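Sorting Small Blocks by Color on a Wooden Board
Student project report, course Work and Material Studies
Submitted 21st December

1. Introduction

In our course every student group had to choose a small everyday task and study it in detail. Our group chose the sorting of small colored blocks on a board. It is a task which looks very easy, and children do it already in kindergarten. But when we began to read and to try by ourselves, we found many questions. How big should the board be? Does the surface matter? Is it better to begin with the pieces close together or far from each other?

The report explains which material we used, how we did the trials and what we learned. The idea came from a visit in April to the toy workshop Drestier, where sorting sets for schools are made. The workers there told us that they choose the board last, when the blocks are already finished. We wanted to know if this is a good order of work.

2. The material

The blocks are from a set with the name Meltura. In the box are 43 pieces in different shapes and colors. For the main trials we used blue, yellow, red and green ones, so that the color groups are easy to tell apart. All four colors are strong, and none of us ever mixed them up, also in the evening with only the ceiling lamp on.

For the board we compared 3 surfaces: a gray felt mat, a sheet of white plastic and a wooden board. The felt mat was quiet and soft, but the blocks did not slide on it. They fell over on their side when we pushed them. The plastic sheet was the opposite – the blocks slid too far and sometimes left the sheet completely. The wooden board was in the middle, and we decided to keep it for all further trials. It is made from strips of pale wood with lighter and darker bands, and it has a smooth finish. The bands helped us also in a way we did not plan, as they can be used like lines when two groups must be placed straight.

The board lies on a blue work table with holes. We first had the fear that blue blocks would be difficult to see near a blue table. On the light wood this problem does not exist, because the board is big enough to leave a wide free border between the blocks and the table.

3. Start position

We tested two start positions. In the first one, the pieces were spread over the whole board. In the second one, they were placed together in one small cluster, the blue pieces touching each other and the yellow ones directly in front of them. We call this the close start. With two blue and two yellow pieces it takes only a small part of the board, and with the red pair and the green pair further to the right, the left half of the surface stays free for the sorted groups.
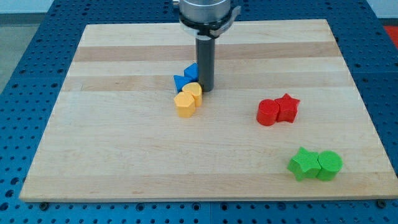 4. Trials and results

We made 13 trials with the close start and 6 trials with the spread start. After each trial we wrote down if the groups were complete, if a piece had fallen over and if a piece had touched the border of the board.

The spread start was simple. Each piece has space on all sides and can be moved alone. The problem was the long way – pieces from the far corners turned while they were pushed, and they arrived in their group with a wrong angle.

The close start was more difficult at the beginning. When one piece is pushed, its neighbor often moves too. The pieces with angled faces were the worst, because a push on a sloping side can lift the piece a little. We learned to push low, near the wood, and to open the cluster from the outside. After this change the trials went much better, and the final groups were tidier than with the spread start.

5. Discussion

Our teacher asked us to compare our notes with the guide of the Clukeo learning kit, which we have in the school library. The guide recommends to spread all pieces before sorting. For young children we agree with this. For a person who wants to practice careful movement, we find the close start more useful.

There are some weak points in our work. The number of trials is small, and it is not the same for both start positions. We also did not measure the time, only the result. If we could repeat the project, we would use a fifth color and also a board without bands, to see how much the lines in the wood helped us.

6. Storage

The blocks are kept in their box in the Mathebula room, second shelf. The board should be wiped with a dry cloth and stored flat.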